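Home | Ask Why | Animals | Space | Machines | Send Us a Question

Machines > When Things Go Wrong

November – by Shalini Jaiswal

Why did the robot squash the pear?

Todito is a robot that puts groceries away. One afternoon it picked up a pear and squeezed. Then it squeezed some more. The pear did not enjoy this.

Todito wasn't angry. A robot has to be told how hard to hold things, and inside each finger is a sensor, a little part that feels a push and turns it into a number. That day the sensor had come unplugged. It kept sending the number zero. To Todito, zero meant "I'm not touching anything yet," so it did the sensible thing and closed its fingers tighter.

Akash Rathore, who repairs Todito, plugged the sensor back in. He also added a new rule: if the fingers stop moving but the number is still zero, let go and call a person. Engineers call this a fault check. It has been tested on 200 pieces of fruit, and Akash has eaten a great deal of jam.
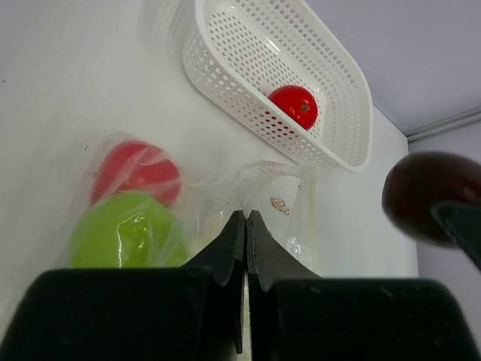 Fingers are only half the trouble, of course. A robot also has to work out what it is holding before it picks a number. A tomato sitting in a basket is fairly easy to make out. The red apple and the green one are inside a crumpled plastic bag, all wrinkles and shiny spots, and a sensor that feels the bag first may not know there is hard fruit underneath. Todito still goes slowly with bags.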